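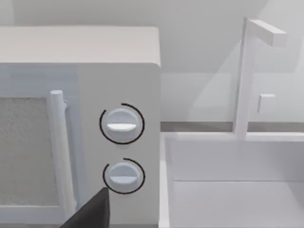 Wulto review: the social network that wants you to read the minutes

By Archana Yadav
Wed 29 May

The first thing Wulto asked me was whether I wanted to be a citizen or a resident. I picked resident, on the theory that residents have fewer meetings. I was wrong, and by dinner I had been invited to vote on the font.

For anyone who has missed the posters, Wulto is a members-owned social network. It has no ads and no single owner, and each paying member gets one vote on how the place is run. It costs 4 dollars a month. I have used it daily since last August, first out of curiosity and then out of the sort of stubbornness that keeps people in a bad book club.

Let's start with the feed, which is the part most people will care about. Posts arrive in the order they were written. When you reach the end, there is a small gray line and then nothing at all. The first time I hit it I refreshed twice, like someone checking a vending machine for change. I've grown to love that line. I have also noticed that on a slow Sunday it shows up very early, and that a network with no algorithm is only as lively as the people you follow. Mine mostly post about zoning.

The voting is where Wulto gets strange. Any proposal backed by 400 members goes to a ballot, and ballots stay open for 20 days. You read the text, you read the comments for and against, and you click. Twice I changed my mind because of a comment, and I can't say the same for ten years on the bigger platforms. I also voted on whether the "mute" button should be called "hush." It lost narrowly. There is talk of a recount.

Moderation is handled by juries drawn from the membership. I was called up in my third month to rule on whether a man in a dispute over bike lanes had been rude or merely from Boston. The case file ran to 64 pages. We found him rude. He appealed, and a second jury found him merely long-winded, and he is now one of the better accounts I follow. I can't imagine this working for a large country's worth of users, and the people at Wulto get a bit vague when you ask them.

On privacy they are good. The settings fit on one screen, in sentences a tired person can follow, and every switch was already off when I got there. I asked for a copy of my data and had it in an hour. It was a short file and fairly embarrassing. Deleting a test account took two clicks and produced no sad cartoon animal begging me to stay, so full marks there.

The mobile app is less good. It forgets drafts. Photo uploads stall at the very end, and search believes I am looking for something else. Every one of these bugs has a ballot attached, and every ballot has passed. Passing a ballot, I have learned, does not fix a bug. Somebody still has to sit down and write the code, and that somebody is a very small team with a very long list of instructions from its bosses, who number everyone.

I tried two rivals for comparison. Wokitz has the nicer app by a mile, and a charter full of fine words about the public square, but the board can amend the charter over lunch and has done so. Durumeo is free and open to all, funded by a foundation whose money has to come from somewhere. The site is coy about where. Neither one asked my opinion on anything, and some weeks I found that restful.

Who should join? If you run a neighborhood group, a union local or a small newsroom, I'd say yes, and bring your own crowd with you. If you want to see what your cousins are up to, your cousins aren't there. Mine lasted a weekend.

I've renewed for another year. Three and a half stars out of five, with the missing half going back on as soon as the app learns to save a draft.

Good: the end of the feed, the privacy page, the comments on ballots
Bad: lost drafts, search, jury duty on a Friday night
Price: 4 dollars a month, cancel whenever you like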